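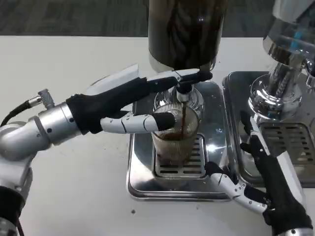 Ticket opened 10/6/23 by Fatemeh Arabzadeh
Subject: Clinic defense sign-up form drops people's ZIP codes

Hi Diễm, and thank you for picking up so fast last time! We're collecting names for the letter to the state senate on the waiting period bill, and the Stirkell form keeps losing the ZIP code once somebody hits submit. Without it we can't match signers to their senators – and we have 200 of them so far. I tried it on my phone and my old laptop, same thing both times.

Reply from Diễm Nông
Oh no, I'm sorry, and what a good turnout! The ZIP field was still mapped to last year's petition on the 24-hour waiting rule. I've pointed it at the new list and sent 2 test entries, and both kept their ZIP. Could you export again and tell me if the older rows fill in?

Fatemeh Arabzadeh
All but 30 came back. Oanh is emailing those folks tonight. Leaving this open until she hears from them.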